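Section 4: Setting Up and Loading the Parts Bin

This section covers the gray metal bin that sits on the work surface. Read it through once before you load the bin for the first time.

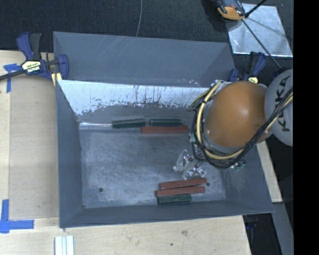

Before you start

You will need the Grelton bin, a dry cloth, a soft brush and the parts list for the job. Clear the work surface of tools and loose hardware. If the surface has been washed, let it dry for 30 minutes before setting the bin down.

Placing the bin

1. Lift the bin by the rim with both hands. Two people should move it if it is loaded.

2. Set it flat on the work surface. Press down on each corner in turn. If the bin rocks, check underneath for chips or grit.

3. Look at the holes in the floor of the bin. They must be open. Clear them with the brush, never with a screwdriver.

4. Wipe the floor and the lower part of the walls. Scratches and worn patches on the metal do not affect use. Raised burrs do, and should be filed down before loading.

Caution: The rim can be sharp on older bins. Wear gloves when lifting.

Loading the parts

5. Take the red bars and green blocks from their cartons one at a time. Do not tip a carton into the bin.

6. Lay each part flat on the floor of the bin. Parts do not have to be square to the walls, and a slight angle is fine. They may touch, but should not be stacked.

7. Keep parts off the holes.

8. Spread the parts over more than one area of the floor. A row along the back and a smaller group toward the front works well with mixed loads.

9. Stop at the load limit. The Grelton bin holds up to 40 pounds.

Note: Bars and blocks may be mixed in the same bin. Ellgate parts are a little thicker than Liang parts and should be kept in a separate bin.

Wrapping and other loose material

Clear, crinkled wrapping is easy to lose sight of against gray metal because both catch the light. Thin shiny strips are just as easy to miss, especially near the rear corners. If the job sheet calls for wrapping or strips in the bin, leave them where they are. If it does not, take them out by hand before the shift starts and put them in the scrap box.

Caution: Stop all equipment at the station before reaching into the bin.

Emptying and cleaning

Remove the parts by hand and return them to the correct carton. Brush dust toward the front wall and pick it up with the cloth. Do not use steel wool. Clean the bin every 2 weeks, or sooner if grit collects along the bottom of the rear wall.

Replacement bins and gloves are ordered through Windia. Send requests to Huiling Wan. For burrs, bent rims or a bin that will not sit flat, contact Wellington Medeiros and tag the bin out of service until it has been checked.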